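Purton Household Reuse Service to Open Sorting Room to Residents

December 2021

Purton Household Reuse Service has confirmed that its sorting room at Vamgate will open to residents in the new year, following a trial that began in June. Residents will be able to bring small household goods directly to the room, where they will be sorted, checked and made ready for a new home.

Until now, goods of this kind have been accepted only by collection, and only as part of a larger load of furniture. The change is intended for households that have a single box or bag of items to pass on and do not wish to wait for a van.

"Most people who contact us are clearing one cupboard or one drawer," said Antigoni Raptis, Director of the Service. "They have kitchen tools, plastic containers, brushes and odd handles which they would prefer not to throw away. We have been asking them to wait until they also had a table or a wardrobe to give, and we accept that this was not a sensible arrangement."

The sorting room will be open on 4 days each week. Residents may bring up to 15 items on each visit, and no booking will be required. Larger donations will continue to be collected in the usual way, and the collection telephone line is not affected by this announcement.

Items accepted at the room include:

Kitchen tools and utensils, except sharp knives
Plastic bottles, jugs and containers, emptied and rinsed
Cleaning brushes, dustpans and handles
Small toys and garden items that will fit in a standard sorting bin
Storage boxes, with or without lids

The Service cannot accept medicines, batteries, paint, aerosols, or any container that still holds cleaning fluid. Electrical goods should be taken to the household recycling centre. Glass will be considered again once suitable shelving has been installed.

Goods brought to the room are first placed together in a bin, unsorted, and then taken out one at a time. Each item is looked over for cracks, missing parts and heavy wear before it is put with others of its type. Pieces that belong together, such as a box and its lid, are tied or taped so that they are not parted again. Items that cannot be passed on are sent for recycling where the material allows.

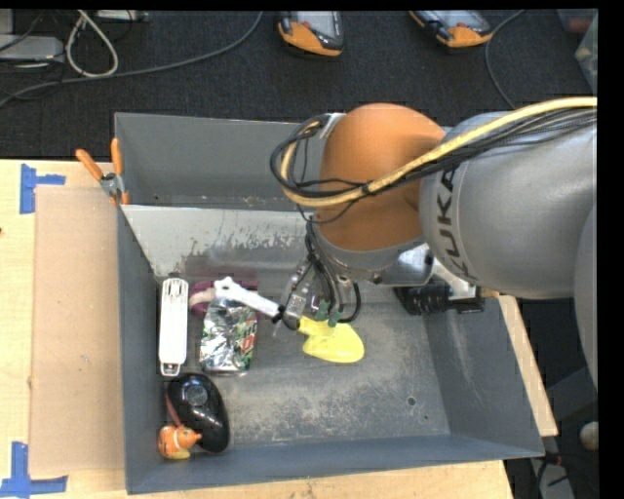 Sorting in this way takes longer than tipping a whole load on to a table, but the Service found during the trial that fewer small parts were lost and that sets were more often kept complete. The method will therefore be used for all donations from the opening date, including those that arrive by van.

Shih-chieh Fang, Operations Manager, said: "A mixed bin is the hardest thing we deal with. Long handles lie across everything else, and small pieces settle at the bottom. We ask residents to leave their items loose and to avoid packing one thing inside another. It is a small request and it saves a good deal of time."

Sorted goods will be offered to local households through the Ustano shop, where a set of shelves has been reserved for them. Schools and community groups may also apply for boxes of mixed kitchen or cleaning items. Applications will be considered in the order in which they are received, and each group may apply for up to 6 boxes in a year.

The cost of fitting out the room has been met in part by a grant from the Dogbe Fund. Gerasimos Antoniadis, who represents the Fund on the project, said that the trustees had been pleased to support work on everyday objects which are often left out of reuse schemes.

Opening hours and a full list of accepted items will be displayed at the Vamgate entrance and at the Ustano shop.

Press enquiries should be addressed to Ifigeneia Mavromatis, Communications Office, Purton Household Reuse Service.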